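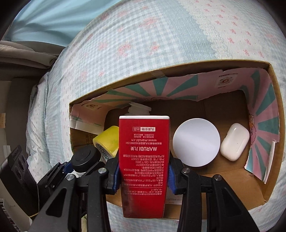 Session 5: Small Things in Boxes

Right, welcome back. Last time we did wardrobes at a gallop, and I promised we'd slow down for the bits and bobs. I mean the stuff that lives on a bedside table or at the back of a drawer, and then has to fit in one box when you move out of the Tenidlow rooms in December.

I always pack on the bed. It's a good height, you don't lose anything under the wardrobe, and you can't go to sleep until you've finished! Smooth the sheet first, or small things roll into the folds.

Now, the box. I'm very fond of reusing one, and a brightly printed lining doesn't bother me a bit - even a torn one. What I do look at is the rims and corners. Press along each edge with your thumb, and if the card gives, keep that box for light things only. If the flaps have gone, it's an open tray from now on and shouldn't have anything stacked on it.

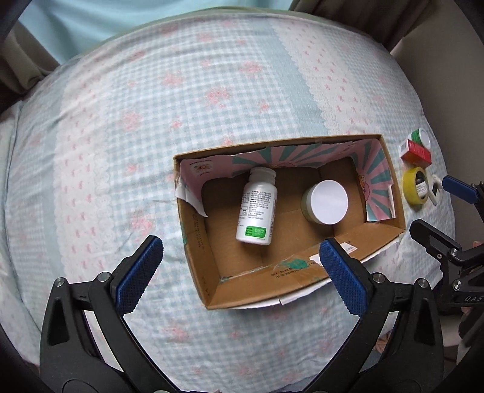 Can I still use a box if the lining is peeling away?
Pull off whatever is loose and leave the rest, as it's the cardboard underneath that carries the weight.

Order of packing, then. Flat things go in first. Tall cartons, the sort skin cream comes in, stand against a wall of the box so they can't topple. Earbud cases and other little hard things go in a corner where you'll find them again. Bottles I keep upright, lids checked twice (I lost a good jumper to shampoo in my Arai days and I'm still cross). Foam sheets go down the gaps, and the tape stays out until the very end.

For next time: pack one box of your own in 9 minutes, then unpack it and write down what you had to hunt for. Bring your notes to room 243, and the Senton handout if you've still got it. We'll be starting on kitchens.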